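About Datero

Datero builds and supports two-arm tabletop robot stations. We sell them as a kit, as a finished station, or as a service where we set up the task and hand over the recordings. Most of our customers are university labs and small product teams that want to work on handling tasks without building their own hardware first.

The company started in May 2016 in a rented unit behind the Smits machine shop. For the first year we repaired other people's arms. We saw the same faults over and over: cables pulled out at the wrist, bases that crept along the table, camera mounts that shifted after a bump. The first station we sold was our attempt to fix those things, and the current one, the Plallero, still follows the same layout.

What we make

A Plallero station is two matching arms on a shared rail at the front edge of a table, with walls on three sides. Each arm ends in a two-fingered gripper with a small camera mount on top. The arms can be driven by hand from a pair of leader arms or run from your own software. The kit ships in 16 labeled bags with a printed build guide, and most people finish it in two days. The finished station arrives on a pallet and needs a power outlet and a network cable.

We test every change to the station on household tasks, mostly small ones. Setting out cups, sorting cutlery and trimming a tabletop Christmas tree are all on the list. The tree is harder than it sounds. Ornaments differ in shape and weight, branches give way when pushed, and tinsel gets everywhere.

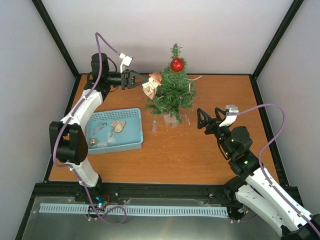 Tímea Veres wrote to us that her group had the kit running in a week but spent another week on cable slack, and that she would have paid extra for a longer wrist cable from the start. She also asked for a build guide with larger drawings. The longer cable has been standard since 18 July 2019. The larger drawings are in the current guide.

Services

Rumis is our recording service. You send us a task and the objects, and we run it on our own stations and return the data with notes on every failed attempt. A standard order is 375 runs. Larger orders are possible – the biggest so far was 3,000 – but please write first so we can plan station time. We also do repairs, including on arms we did not build, if parts can still be bought.

Who we are

There are seven of us. Amber Jansen runs the workshop and signs off each station before it ships. Support mail is answered by the people who do the assembly, so a reply can take a day when we are packing orders.

Visits are welcome by appointment. Bring the objects you want handled and we will try them on a station while you are there. Parking is on the Smits side of the building, and the entrance is the gray door next to the loading dock.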